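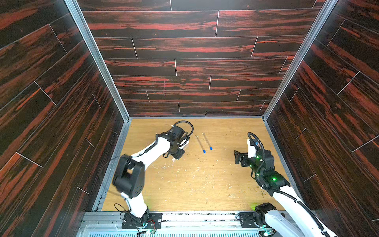 Clotilde Langlois missed the last ferry to Muninwood by 2 minutes. Two! Could still see the lights on it. Stood there with her bag and her mother's clock under one arm, ticking away like it hadn't done anything wrong.

"There's the night bus," said the man at the ticket window. Fatos Vidmar, his badge said. "Goes round by Drerker. 90 minutes."

"Does it stop at the hospital?"

"Stops at the bottom of the hill."

So. The bus. Wet seats, a boy asleep, somebodys chips. She paid with coins because the card wouldn't go through, and the driver sighed but took them. Rain all the way. She held the clock on her knees and practised what she'd say. Sorry I'm late. Sorry about May. Sorry about the phone, the letters, all of it.

Drerker. The hill. She ran, badly. Room 413, fourth floor, lift broken, of course it was.

Her mother was sitting up in bed with her glasses on, doing the crossword.

"You brought it," she said. "Is it right?"

Clotilde looked. Couldn't speak yet, no breath.

"It's slow," she said at last. "Ten mintues, maybe more."

"Well, wind it, then. And shut the door, you're letting the noise in."

She shut the door. She wound it.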